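Talukder - a README

Talukder is my list of household words and where I heard them. It started as a text file called stuff.txt and has grown to 1229 entries, so I figured it was time to write down how it works before I forget.

What's in it

Everyday words for things around the house, who says them and which town they grew up in. Chesterfield, serviette, eavestrough, garburator, that sort of thing. My target is 3000 entries, which at the current pace will see me into retirement, but I like a big round number!

Most of the early entries came from Urklow, where I grew up, and that makes the list lean pretty heavily toward what my aunts said. Paavo Heinonen sent me 513 entries from Skedham in one go last February (in a spreadsheet, with the colours meaning something only he understood) and that evened things up a lot.

How it's laid out

One entry per line, tab between the fields. The fields are word, meaning, room, town, decade of birth, who collected it, and notes. If the decade is blank I didn't ask, or I asked and got a look. Room is where you'd find the thing, so "tea towel" goes under kitchen even if yours live in the hall closet.

Spelling is whatever the person told me. If they spelled it two ways there are two lines, and the second one says "see above" in the notes. Please don't sort the file before you've dealt with those. I did it once and spent a weekend putting it back.

There's a second file, maybe.txt, with 60 words I only heard once and can't get anyone else to own up to. Imke Strobel swears by "dribble board" for the ridged part beside a sink. I believe her, but it's staying in maybe.txt until I get a second one.

Arguments still open

Cupboard or cabinet. Hui-mei Tsai wants them split, with cabinet for the fitted kind and cupboard for anything you could carry out of the house. I say cupboard for both and so did my mother. At the moment they're one entry with a very long note.

Tap or faucet. I have tap everywhere, with faucet as a variant, and the people who say faucet mostly say it about the fancy ones.

Dish rack, dish drainer, draining rack. Three entries, and Bastian Böttcher would like four. Counter, countertop and bench are also separate, and bench is all from people with an Australian parent.

Kitchen words, for reference: sink, counter, tap, dish rack. 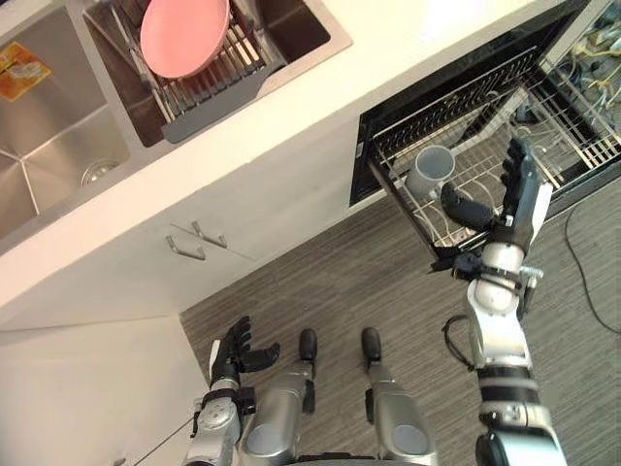
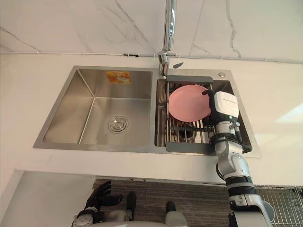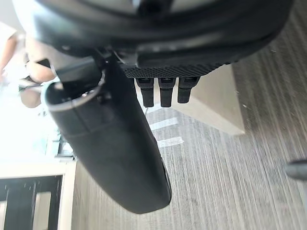
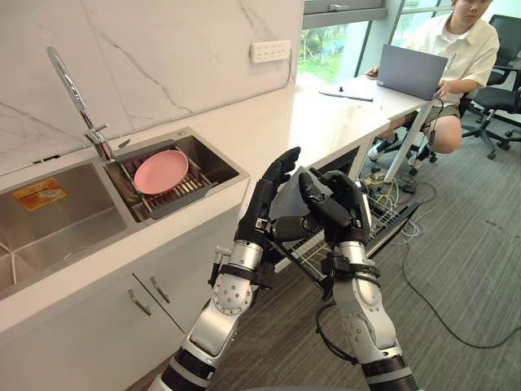 Sending me words

Plain email is fine, and so is a postcard. Give me the word, what it means to you and where you grew up - the town, please, a province is too big to be much use. If you know what your grandparents called it, put that in too, those are my favourites.

The little lookup program is called Clisuvex and was written by Maritza Cárdenas. It only searches from the start of a word, so typing "trough" won't find eavestrough. She knows. Accents work if you save the file the way she says in her own notes, and they turn into question marks if you don't.

Use the list for whatever you like. If you print it, send me a copy, and fix my typos first.

Last tidied Thursday, May 6, 2004. The bathroom section still needs doing.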